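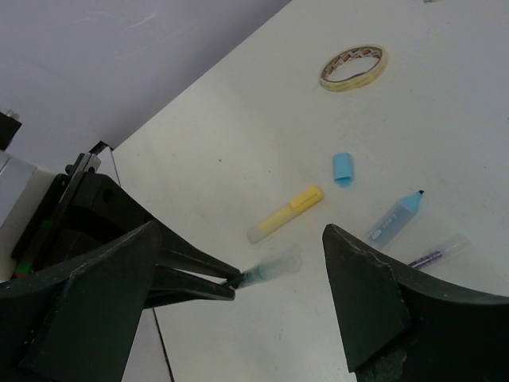 White tabletop with small marks and dark specks.

How I keep white tables and desks clean

Many readers have written to me after the page about wooden floors, and most of them ask the same thing: what to do with white furniture. I understand it very well. When we moved to Vistham, we bought a white kitchen table and later a white desk, and in the first October I already regretted both. Now I like them again, but I needed to learn some habits first.

Start with dry dust. Before any water comes to the table, wipe it with a dry soft cloth or brush the crumbs into your hand. If you begin with a wet cloth, the small hard grains are pushed over the surface and they make fine scratches. You see these scratches only in the evening, when the lamp is low, and then you see them very well.

For the daily washing I use warm water with a little washing-up liquid, five drops in a small bowl. More soap is not better. It leaves a grey film, and on this film the new dirt sticks faster than before. After washing I go over it once with clean water and once with a dry towel.

Grey and black scuff marks

These come from shoes, bags, the bottoms of pans and the rubber feet of machines. Very often they are not scratches. It is only some material which was left on the surface. Try first a normal white school eraser, with small movements and not much pressure. If the mark stays, put a little bicarbonate of soda on a damp cloth and rub it softly for a short time. Please test it in a corner where you don't look every day, because a shiny surface can become dull.

The melamine sponges are also good, but they work like a very fine sandpaper. I use mine perhaps once in two months, and never on a glossy door.

Coffee, tea and turmeric

Coffee and tea will go if you are quick. If the ring is already old, make a paste of bicarbonate and water, leave it for 11 minutes (my kitchen timer has this number saved for eggs, so I stay with it) and wipe it away. Turmeric is more difficult. My neighbour Natsumi Ueda taught me to wash the place and then move the table to the window, so that the sun can do the rest. With my table it took several days, but the yellow became so pale that I stopped looking for it.

Ink

Ballpoint ink comes off with a cotton pad and some surgical spirit. Open the window, keep away from the cooker and do not rub in circles, otherwise you have a big blue cloud in the place of a small blue line. Go from the outside of the stain to the middle and take a new side of the cotton each time. Highlighter is easier, and soapy water is often enough if you come the same day.

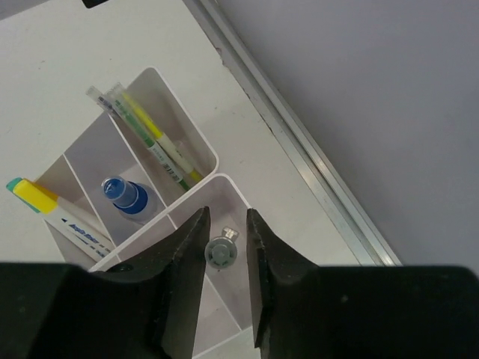
It is better, of course, when the ink does not come to the desk at all. I press every cap until I hear the click, and pens which leak go in the bin the same minute. Once a month I empty the pen holder over a newspaper and wash it in the sink. There is always some fluff and pencil dust at the bottom, and if you never wash it, this dust goes to your fingers and from the fingers to the white desk. For narrow corners an old toothbrush is very useful.

Edges and joints

Water is the enemy of the edges. If your top is chipboard with a white layer, a wet cloth which lies on the joint overnight can make it swell, and this you cannot repair. Metal trim I clean with the same soapy water, then dry it well. Dirt likes to sit in the thin line next to the trim – a wooden toothpick with a bit of cloth around it takes it out.

What I do not use any more

Bleach, as it made one shelf yellow. Scouring powder. The green side of the kitchen sponge. Also furniture polish for wood, which I bought in Kirkodgate from a very friendly man and which made the table so slippery that the plates were moving.

For the wall behind the table I use nearly dry cloth and plain water only. Matte paint gets shiny places when you rub it, so if a smudge does not go at the second try, leave it until the next painting.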